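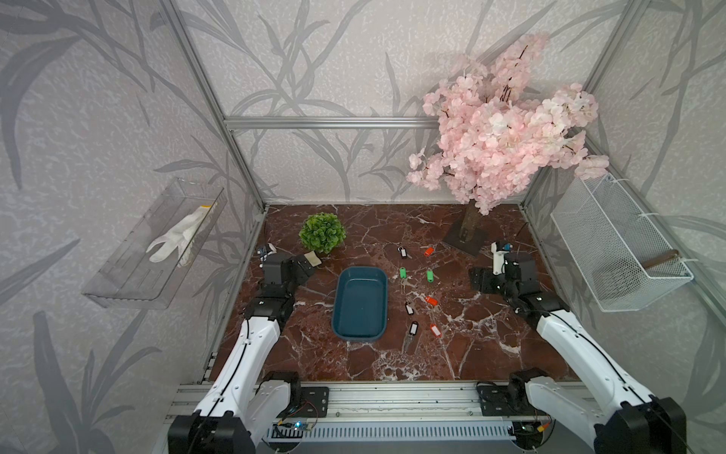
Club News / Minutes

Harkcombe Rifle Club, February meeting

Present: Nataša Kelmendi (chair), Kiều Lã, Noemi Tedesco, Agnese Kļaviņa, and me, Myfanwy Jenkins, with the notebook again. We got going at 7:10 after a hunt for the extension cord.

January minutes: approved once I'd fixed the spelling of Nestulstead, which I had wrong in two different ways. Sorry, Nestulstead!

Range: Kiều went over the 200 yard berm after the rain and says the left side has slumped enough that she wants those lanes closed until we get dirt in. We all agreed. The 100 yard line stays open. She has a quote from McIver for the fill and will ask if they can deliver before the spring match (I said I'd move my truck out of the way this time).

Loaner scopes: this one ran long. Two of the loaners won't hold zero, and Noemi thinks it's the rings and wants to swap those first before we go spending money on glass. Nataša would like to replace both scopes and be done with it. I like the old ones, fog and all, but I didn't push it. Noemi moved that we buy new rings, shoot them at 100, and look at it again next month. Seconded by Kiều, passed 4 to 1. 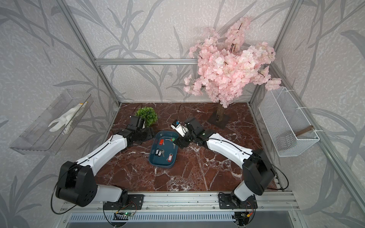
Agnese then asked if we could mark each loaner with its zero distance on a piece of tape, so new people aren't guessing at the bench. Everybody liked that and she's going to do it before sight-in day.

Spring match: Ritville is sending a team, and they've asked for an earlier start, which I'm all for if somebody else makes the coffee. We settled on 8:30 with the safety talk at 8:15. Nataša will run the line. With the far lanes closed we may have to shoot it all at 100, so Kiều is going to let Ritville know that now.

Other stuff: the gate code is changing, ask Nataša for the new one. Please pick up your brass. Agnese found a gray glove on bench 2 and it's in the office.

Wrapped up at 8:40. Noemi has the key.

M.J.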